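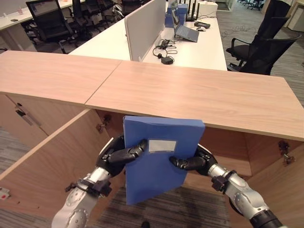 Why do offices keep paper at all? Mostly because someone, one day, may ask to see it.

Chapter 4: Filing and Retention

Fotini Manolakis joined Hostinik in June and inherited 3,000 supplier letters, sorted by a system known only to her predecessor, who had retired to an island. Carrillo invoices were under C. Niren's were under T, for "trouble". 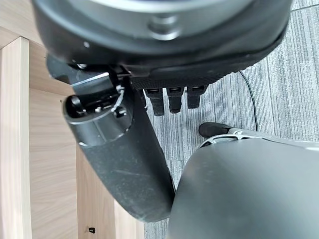
Her first job was to decide what could go. A retention schedule lists each type of record, how long it is kept and who may destroy it. Hers ran to 62 lines, one of which covered Christmas cards.

In this chapter you will draw up a schedule of your own and learn to defend it against colleagues who keep everything.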